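Faire un coulis de framboises bien lisse pour le dessert

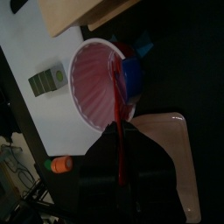 Le coulis rouge versé dans un plat blanc cannelé.

Le coulis de framboises est une préparation que j'ai apprise tard, quand je me suis installée à Villalba et que le jardin de la maison donnait plus de fruits que nous ne pouvions manger. Depuis, j'en fais presque chaque semaine en été, et j'ai noté ma manière de procéder pour les personnes qui me la demandent. Elle est simple, mais il y a deux ou trois moments où il faut faire attention.

Ce qu'il faut

600 g de framboises, fraîches ou surgelées
96 g de sucre glace
Le jus d'un demi-citron
2 cuillères à soupe d'eau
Une passoire très fine, une casserole, un mixeur et une spatule souple

Pour le sucre, je suis arrivée à 96 g après plusieurs essais. Avec 120 g, le goût du fruit disparaît un peu ; avec 80 g, mes enfants font la grimace. Si vos framboises sont très mûres, commencez avec moins et goûtez avant d'ajouter le reste.

Préparer les fruits

Triez les framboises une par une et retirez celles qui ont une tache ou une odeur de moisi. Je ne les lave pas quand elles viennent du jardin. Si vous les avez achetées au marché, passez-les très vite sous l'eau froide et posez-les sur un linge propre, en une seule couche.

Les fruits surgelés conviennent très bien. Laissez-les décongeler dans un saladier et gardez le jus qui se forme au fond : il contient beaucoup de goût et il remplace les deux cuillères d'eau de la recette.

Chauffer

Mettez les framboises, l'eau et la moitié du sucre dans la casserole. Chauffez à feu doux pendant 7 minutes, en remuant avec la spatule. Les fruits doivent s'ouvrir et rendre leur jus, sans bouillir fort. Une cuisson trop longue donne un goût de confiture et une couleur plus sombre – ce n'est pas mauvais, mais c'est une autre recette.

On peut aussi faire le coulis entièrement à froid. Le goût est alors plus vif, mais il se conserve moins longtemps et il se sépare plus facilement. Pour un repas le jour même, je préfère la version froide. Pour préparer à l'avance, je chauffe.

Mixer et filtrer

Versez les fruits dans un récipient haut, ajoutez le citron et mixez par petites impulsions. Si on mixe trop longtemps, les pépins se cassent et donnent une légère amertume.

Passez ensuite le mélange à travers la passoire, au-dessus d'un saladier. C'est l'étape la plus longue. Appuyez avec le dos de la spatule en faisant des cercles, et raclez de temps en temps le dessous de la passoire, où il reste toujours une bonne quantité de coulis. Arrêtez quand il ne reste que des pépins presque secs.

Goûtez maintenant et ajoutez le sucre restant, en fouettant. Le sucre glace se dissout mieux que le sucre en grains dans un liquide qui n'est plus très chaud.

Corriger la texture

Pour savoir si l'épaisseur est bonne, je trempe une cuillère et je trace une ligne avec le doigt sur le dos. La ligne doit rester visible quelques secondes.

Coulis trop épais : ajoutez de l'eau, une cuillère à café à la fois.
Coulis trop liquide : remettez-le 2 minutes sur feu doux et laissez refroidir avant de juger, car il épaissit au froid.
Coulis trop acide : un peu de sucre glace, ou une cuillère de miel doux.

Laisser reposer

Couvrez et mettez au réfrigérateur pendant 60 minutes au minimum. Une petite mousse claire peut monter à la surface ; enlevez-la avec une cuillère.

Servir

Sortez le coulis un quart d'heure avant le dessert et remuez-le bien. Versez lentement, d'assez près, pour éviter les éclaboussures (le jus de framboise tache beaucoup les nappes, j'en ai perdu une en mai). Avec une panna cotta ou un fromage blanc, j'en mets d'abord au fond, puis un filet dessus. Sur une glace à la vanille, seulement au dernier moment.

Conserver

Au réfrigérateur, le coulis chauffé se garde trois jours dans un bocal fermé, le coulis cru un jour. Pour le congeler, je le verse dans un bac à glaçons, puis je range les cubes dans un sachet avec le mois écrit dessus. Deux cubes suffisent pour un yaourt.

La même méthode marche avec les mûres et les groseilles. Pour les groseilles, comptez un tiers de sucre en plus.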